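# Ranger ses chargeurs et ses câbles blancs : par où commencer ?

Bonjour à tous ! Je me lance enfin dans le tri de mes câbles, et je suis ravie d'avoir trouvé ce coin du forum. 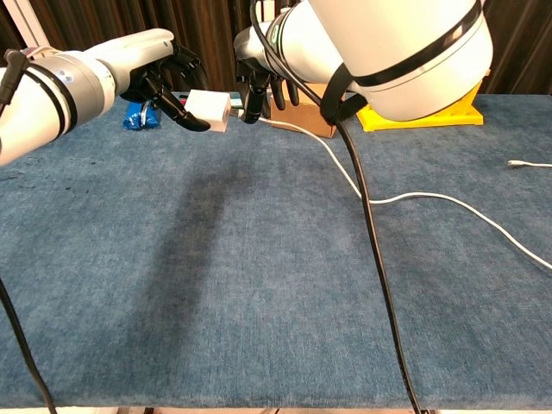

*L'adaptateur blanc et un câble blanc, au-dessus du tapis bleu.*

Alors voilà ma situation. Entre les téléphones de la famille, une vieille tablette, la liseuse et les lampes de bureau, j'ai 22 câbles dans un tiroir (je les ai comptés hier soir, j'ai failli tout refermer !). La moitié sont blancs, presque identiques, et je ne sais plus lequel va avec quel bloc. Deux petits blocs secteur se ressemblent comme des jumeaux et il y en a un qui charge mon téléphone à une vitesse d'escargot.

Ce que j'aimerais savoir :

- est-ce que vous laissez le câble branché sur son adaptateur, ou est-ce que vous rangez les deux séparément ?
- comment enroulez-vous un câble long sans qu'il reparte dans tous les sens ?
- comment reconnaître le bon bloc sans ressortir ses lunettes à chaque fois ?

J'ai une boîte Stanberg à compartiments qui attend sur l'étagère, assez plate, avec un couvercle. Je suis prête à y passer une après-midi entière, ça m'amuse beaucoup ces choses-là. Merci d'avance !

**Maroussia_B**

---

Ah, quel beau chantier ! J'ai fait le même en avril et j'ouvre encore mon tiroir juste pour le plaisir de le regarder.

Pour ta première question : chez moi, tout dépend de l'usage. Ce qui sert tous les jours reste branché sur son bloc, ce qui sert une fois par trimestre est séparé. Un câble qui reste enfiché dans une boîte trop petite finit plié juste au ras de la fiche, et c'est là que la gaine s'abîme en premier. Si ta boîte est plate, je séparerais presque tout.

Ma façon de faire, dans l'ordre :

1. Tout sortir sur une grande table. Un tapis ou une couverture dessous, c'est formidable, les blocs ne glissent pas et on ne raye rien.
2. Faire un tas de blocs et un tas de câbles, sans essayer de les marier tout de suite.
3. Trier les câbles par embout, puis par longueur.
4. Lire ce qui est écrit sur chaque bloc, à la ligne « Output » ou « Sortie ». Tu y trouveras des volts (V) et des ampères (A) ou des milliampères (mA).
5. Étiqueter, et seulement après, ranger.

Pour l'étape 4, prends ton téléphone, photographie l'inscription et agrandis. Plus besoin de lunettes ! Ton bloc escargot est peut-être simplement moins puissant que l'autre : à 5 V, un bloc marqué 2 000 mA donne deux fois plus qu'un bloc marqué 1 000 mA. Chez moi, le gros bloc de la tablette indique 3 000 mA et je lui ai mis une gommette verte, le reste est en jaune.

Attention quand même, le câble peut aussi être le coupable. Essaie le même câble sur les deux blocs avant d'accuser qui que ce soit. Et quand tu débranches, tire sur la fiche, jamais sur le fil (je le répète à mes enfants toute la journée, sans grand succès).

L'enroulage : tu fais une boucle grande comme la main, puis la suivante en retournant le poignet dans l'autre sens, et ainsi de suite. Le câble se détend tout seul et ne vrille plus. Une attache en tissu autogrippant par-dessus, pas trop serrée, et c'est réglé. J'utilise les attaches Fakero, elles se coupent aux ciseaux, c'est génial pour les petits fils.

Raconte-nous la suite, avec la boîte remplie !

**Hafiz Pillai**

---

des sachets congélation et un feutre. un câble par sachet. ça marche très bien

**tonton_prise**

---

Je rejoins Hafiz sur presque tout, superbe méthode ! J'ajoute deux ou trois choses.

Pour les étiquettes, je plie un bout de ruban adhésif en drapeau autour du câble, à deux doigts de la fiche côté bloc. J'écris le nom de l'appareil et la longueur. Sur les câbles blancs, le feutre bleu se lit mieux que le noir, allez savoir pourquoi, en tout cas sur mon ruban.

Les blocs, je les range fiches vers le bas dans un carton à chaussures coupé à mi-hauteur. On voit toutes les gommettes d'un coup, et dans une boîte à couvercle plat ça peut coincer, donc mesure avant.

Pour les câbles à la gaine fendue : pas de sentiment, direction le bac de collecte des petits appareils électriques. J'en ai déposé tout un sac à Warnport, c'était un bonheur de rentrer les mains vides.

Et garde un câble long hors de la boîte, accroché à un crochet. On a toujours besoin d'un câble long !

**Lison des Tilleuls**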